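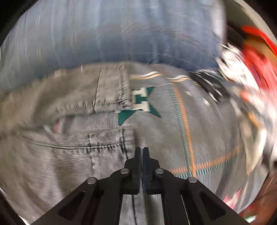 Graues Denim mit Stern und Karo, dahinter der hellblaue Stoff

Seit März liegt bei mir im Nähzimmer ein Stapel, den ich immer wieder von links nach rechts geschoben habe. Alte Jeanssachen, zwei Bettbezüge, ein paar Hemden, dazu die Reststücke, die mir Analyn Policarpio beim Umzug überlassen hat. Jetzt habe ich zwei Nachmittage damit verbracht, alles durchzusehen. Ein paar Notizen dazu, auch für mich selbst, damit ich beim nächsten Mal nicht wieder bei null anfange.

Am längsten habe ich mich mit dem grauen Denim aufgehalten. Ich hatte es als einfachen grauen Stoff abgespeichert und hätte es beinahe zu den Flicken gelegt. Dabei ist ziemlich viel drauf: ein sternförmiger Aufnäher in dunklem Petrol, auf dem in Weiß etwas Blockiges steht, das ein E oder auch ein H sein kann. Knapp darüber läuft eine schmale Borte, creme und schwarz gestreift. Rechts vom Stern geht das Grau in ein Karo aus orangen und petrolfarbenen Linien über. Auf der linken Seite gibt es eine Taschennaht mit dunklerem Faden und daneben eine senkrechte Naht, an der die umgeschlagene Kante ausfranst.

Für mich war die Frage, was davon man verwenden kann. Den Stern will ich behalten, und zwar dort, wo er ist. Aufnäher abtrennen geht, aber man sieht danach fast immer einen Schatten im Stoff, und die Einstichlöcher bleiben. Ich schneide in solchen Fällen lieber großzügig um das Motiv herum aus und nähe das ganze Stück weiter. Mit der Borte darüber ergibt das ein brauchbares Feld für eine Tasche oder einen Kissenbezug.

Das Karo ist schwieriger. Wenn man zwei Teile mit so deutlichen Linien aneinandersetzt, müssen die Linien aufeinandertreffen, sonst sieht es schief aus, auch wenn die Naht gerade ist. Ich stecke Karos deshalb alle paar Zentimeter, immer genau auf der Linie, und nähe langsam über die Stecknadeln weg. Ja, das soll man nicht. Ich habe in acht Jahren eine Maschinennadel dabei abgebrochen.

Die ausgefranste Kante kommt weg. Früher hätte ich versucht, sie mit Zickzack zu retten. Das wird bei Denim dick und hart, und nach der dritten Wäsche franst es daneben weiter. Einen Streifen abschneiden, neu umbügeln, absteppen, fertig. Die Taschennaht links lasse ich stehen. Wer einmal eine abgesteppte Tasche aus festem Denim aufgetrennt hat, weiß warum. Ich habe dafür einen Nahttrenner von Ladesell, der ordentlich schneidet, aber der Griff ist zu kurz für längere Sachen. Nach einer halben Stunde tut mir der Daumen weh.

Zum hellblauen Stoff gibt es weniger zu sagen. Er fällt in weichen, breiten Falten. Ich habe ihn neben das Denim gelegt, um die Farben zusammen zu sehen, und finde, dass es passt. Das Orange im Karo wirkt neben dem Hellblau etwas kräftiger. Als Futter wäre er mir recht. Vor dem Zuschneiden wasche ich ihn trotzdem noch einmal mit, auch wenn ich glaube, dass er schon oft genug in der Maschine war.

Für den Rest des Stapels habe ich mir eine einfache Ordnung überlegt. Große Stücke werden gefaltet und kommen ins Regal, Denim unten, alles Dünne oben. Was kleiner ist als ein Blatt Papier, kommt in die Schachtel. Säume und Bündchen hebe ich nicht mehr auf. Davon hatte ich eine ganze Tüte und habe in den letzten Jahren zweimal hineingegriffen. Knöpfe schneide ich ab, bevor etwas in den Müll geht, Reißverschlüsse nur, wenn sie leicht laufen.

Radek Šťastný hat mir geschrieben, dass er in Fornov einen Laden kennt, der Borten vom Meter verkauft, auch gestreifte. Ich überlege, ob ich da etwas Ähnliches in Creme und Schwarz bekomme. Dann könnte ich die Oberkante der Tasche passend einfassen. Wenn nicht, nehme ich ein schlichtes schwarzes Band, davon habe ich noch ungefähr 177 Zentimeter auf der Rolle. Für eine Oberkante und zwei Schlaufen müsste das reichen.

Der Schnitt wird etwas ganz Normales: zwei gleich große Teile, unten abgenähte Ecken, ein Futter, zwei Henkel. Die Henkel mache ich neun Zentimeter breit zugeschnitten und falte sie zweimal zur Mitte. Bei dickem Denim liegen dann vier Lagen übereinander, und an den Ansatzstellen kommt noch die Tasche dazu. Das schafft meine Maschine nur mit dem Handrad. Wer eine stärkere hat, wird darüber lachen. Jeansnadel einsetzen, Stichlänge etwas höher stellen, Ecken vorher mit dem Hammer flach klopfen. Den Hammer habe ich inzwischen in der Nähschublade liegen, im Werkzeugkasten hat er mir immer gefehlt.

Bügeln muss ich auch noch. Das graue Stück wölbt sich und hat feine Knitter, so kann ich nichts anzeichnen. Über den Aufnäher gehe ich nur mit einem Tuch dazwischen, weil ich nicht weiß, woraus das Weiße ist.

Offen ist, welche Farbe das Garn bekommt. Grau verschwindet, Orange nimmt das Karo auf, verzeiht aber keinen krummen Stich. Ich nähe morgen Vormittag auf einem Rest beides nebeneinander und schaue es mir bei Tageslicht an. Wenn jemand von euch schon mit Orange auf grauem Denim gesteppt hat, schreibt mir gern in die Kommentare, welche Garnstärke ihr genommen habt.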